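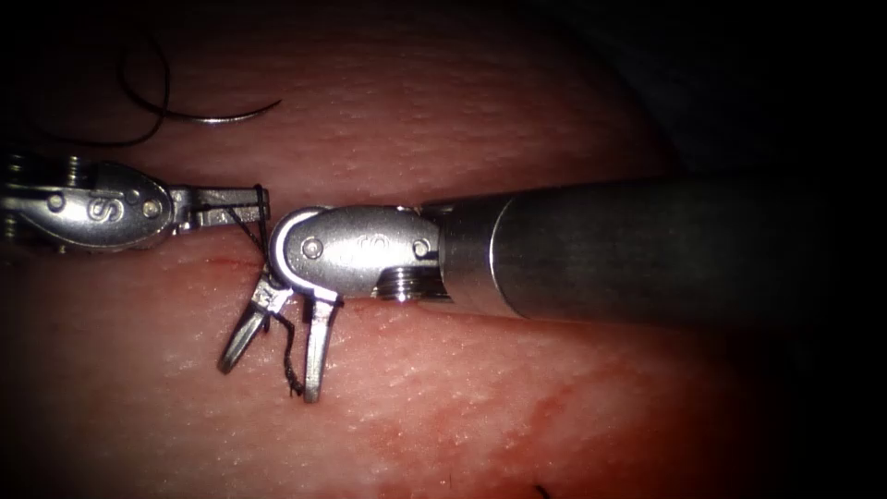 What do you have to learn first if you want to stitch tissue well? Learn to look after the thread. The needle gets all the attention in the first week, but most of the trouble I see comes from the suture itself: a tail left too long, a loop that slides off, a strand squashed in the wrong spot.

Chapter 4
Thread, Tension and the First Throw

I came to suturing late and I was dreadful at it. My first teacher, Inmaculada Llorente, had me tie knots around the handle of a coffee mug for a whole April before she'd let me near a practice pad, and I grumbled the entire time (she didn't mind, she'd heard it all before). By the end of the month I'd stopped watching my fingers and started watching the thread, and that's really what I'd like this chapter to do for you.

We'll stick with the instrument tie. One instrument holds the strand, the other waits with its jaws ready to come in for the tail, and the thread wraps around the tips to make a loop. Pull the tail through the loop and you've got a throw. Sounds like nothing! Then you try it and the loop drops off the end three times running.

A few habits will help before you begin. Keep your tips close to the tissue, so the loop has only a short way to travel. Leave yourself a short tail, because a long one follows the instrument back through the loop and you end up with a bow. Grip the strand near its end if you can, as jaws can fray or flatten the part that's going to stay in the knot. And look at your colour contrast: black thread is much kinder on beginners than anything pale.

Tension is the hard bit. Edges should meet and stay their normal colour - if the tissue puckers or blanches, you've hauled too hard. My colleague Iresha Selvanayagam sets her students 30 throws a day on the Clivitz pad in your kit, laid flat and square, and asks them to undo any they don't like the look of. I've borrowed the idea for Exercise 4.2 and she's been very gracious about it.

You'll need 2 lengths of thread, your pad and a decent lamp. If you skipped the section on needle angles in Chapter 3, go back and read it now - we'll be leaning on it from the second exercise onwards.

4.1 Making the loop

Start with the strand lying across the pad, long end towards you, and your free instrument resting between the two ends.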